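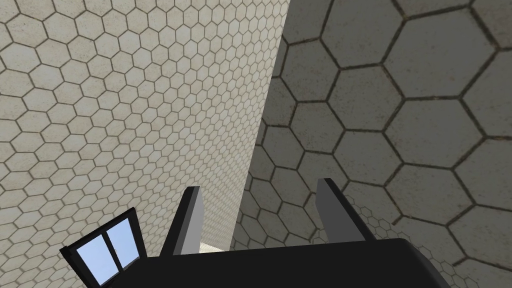
La pince à deux doigts devant des surfaces à carreaux hexagonaux, en simulation.

Hirano va équiper son atelier de préparation de bras robotisés. Le fabricant de carrelage a confirmé le 24 janvier 2024 l'ouverture d'un budget de 565 000 euros, réparti sur deux exercices. L'intégration est confiée à la société Stadero.

Avant toute commande, les essais se font sur ordinateur. Stadero a comparé trois modèles de pince dans son logiciel Plotetti, pour 117 références du catalogue. « Nous voulons connaître la bonne pince avant de signer, le changement coûte cher une fois la cellule montée », explique Fumiko Kobori, responsable des achats.

Le devis comprend les bras, les protections et 15 jours de formation. La maintenance, facturée à part, n'est pas encore chiffrée. Itsuki Tamura, chef de projet chez Stadero, prévoit une première cellule en septembre. La seconde dépendra des résultats obtenus sur les petits formats, les plus difficiles à saisir selon lui.

Aucune suppression de poste n'est prévue, indique la direction.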